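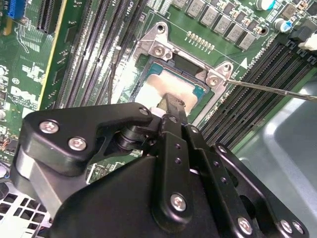 Takumi Imai wrote in to say that a manager who thanks everybody has thanked no one, and that he would sooner get silence than the Friday email. I have had his message open since nine this morning, and I think he is half right.

My last column argued that managers should say thank you more often. I stand by that. What I left out was the kind of thanks that people at work mostly get, which is the group message sent to 90 addresses with the words "great job, team" in the subject line. Takumi has a folder of them. He says he could swap the project names around and none of them would read any differently.

I worked for 6 years at Brodden, in the claims office, and we had one of those messages every week. It came at 4:45 in the afternoon. Our director meant it kindly. She had been to a course in August where they told her that recognition should be regular, so she made it regular, and by winter people were deleting it with the preview pane closed. The week we lost the Gallagher account we were told we had done great work. The week we won it back we were told the same thing.

The one piece of thanks I remember from that job came from Veronika Oberholzer, who ran the desk next to mine. I had rewritten a letter that went out to customers whose claims were turned down. She stopped on her way to the printer and said, "I had three calls about that letter this month. I used to get three a day." Then she went and got her printing. It took her perhaps ten seconds. I kept the draft of that letter for years.

She had noticed a particular thing and told me what it changed. She didn't tell me I was a star or that the company was lucky to have me. I would have been embarrassed if she had, and I would have wondered what she wanted.

Some companies have tried to fix the problem with points. Punarlow, where my brother-in-law works, gives each employee 375 points a quarter to hand out to colleagues, and the points can be spent on mugs and gift cards. He tells me that in the last days of the quarter people trade them in the hallway so they won't expire. I don't blame them. If you give people a currency they will treat it like one. But I wouldn't call it gratitude, and I doubt the people who get the mugs do either.

Where I part ways with Takumi is on the silence. I have worked in a silent office too. At Trarstead my supervisor believed that a paycheck was thanks enough, and he said so when he hired me. I respected that for a while. After a year I had no idea whether I was good at the job. I found out he rated me highly when I handed in my notice, and he seemed surprised that I was surprised. A bad email would at least have told me that somebody up there knew we came in.

So I would change my advice this way. Say thank you less often than the course tells you to, and say it to one person. Name the thing they did. If you can't name it, go and find out what it was before you open your mouth. Don't copy the whole floor. Some people like to be praised in public and plenty would pay to avoid it, and you can ask them which they are.

It also shouldn't be used to soften something else. I once had a boss who thanked me warmly every time he was about to move a deadline, and I learned to brace when he smiled. If there is bad news, give the bad news, and leave the thanks for another day.

Takumi finished by asking what he should do with the next group message. He could delete it, as he does now. Or he could write back to his manager and ask which part of the work she liked. She may not have an answer ready, but she might go and look for one.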